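Shelf Styling on a Small Budget
Project report by Zlata Kovalchuk, Home and Interiors elective

My project asked a simple question: can everyday kitchen leftovers look good enough to stay out on display? I picked old food cans because we always have them, and I wanted something taller to go with them. The Palacios thrift store had brass candlesticks in three different heights, and I loved them right away!

Cans on their own look heavy — they are all low and wide, and your eye just slides along the top. Thin candlesticks fix that. I tried them in front first, which hid the labels-off shine I had worked so hard for (soaking off the Claven glue took 2 evenings). Moving them to the back was so much better, with the tallest one at the right rear so the heights step up across the shelf.

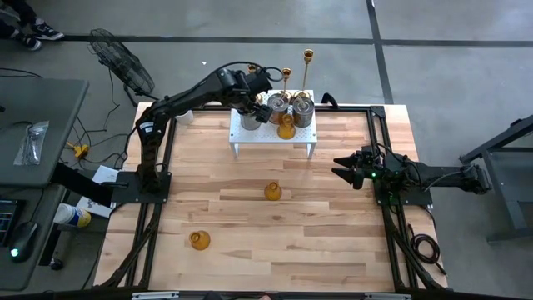 What I learned about color

The gray can was my favorite surprise. Next to the two silver ones it looks calm, and the brass seems warmer beside it. The white perforated shelf helps too, because its rows of little holes give the plain metal some pattern to sit on. I also like all of it against pale wood — a dark table made the brass look dull when I tested it at home.

Next time I want to try dried flowers in the cans and maybe a Jokano tea tin for a bit of red.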